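Progress Report to the Torora Fund
Packing and Storage Improvement Project, Gason Workshop
April 2, 2019

Summary

The project continued on schedule during March. Work centered on the packing counter, the sorting table and the blue metal shelving. Spending remained within the approved budget, and no change to the grant terms is requested.

Work completed

The counter and the green-topped table next to it now serve as a single packing area. Bottled goods are set out on the table, checked for label damage and then moved to the counter for boxing. Under the previous arrangement, bottles were checked in one part of the workshop and boxed in another, which led to delays and a number of mislabeled cartons.

Green plastic crates supplied by Eritz have replaced the mixed containers used before. A total of 23 crates were delivered, of which 18 are in regular use. The remainder are held for the busier summer months. Staff report that the crates stack securely and can be kept behind the counter within easy reach. 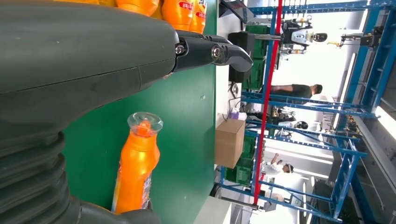 Orange plastic bottles were chosen for the first full trial of the new packing routine. Each bottle is checked for a sound cap and a readable label before it is placed in a cardboard box. The trial lasted almost four weeks. Breakage was low, and the written packing instructions were shortened after staff found two of the steps repetitive.

Matters outstanding

Delivery of the additional shelf dividers from Wattanapong has been delayed. The supplier has confirmed a revised date, and the shelving can be used without them in the meantime. Cables near the counter still need to be tidied and secured. This item was listed in the previous report and has been carried forward.

Next period

The packing routine will be extended to smaller containers. Shelf labels will be printed and fitted once the dividers arrive. A statement of expenses, with receipts for the crates and packing materials, will be submitted separately under the usual reporting terms.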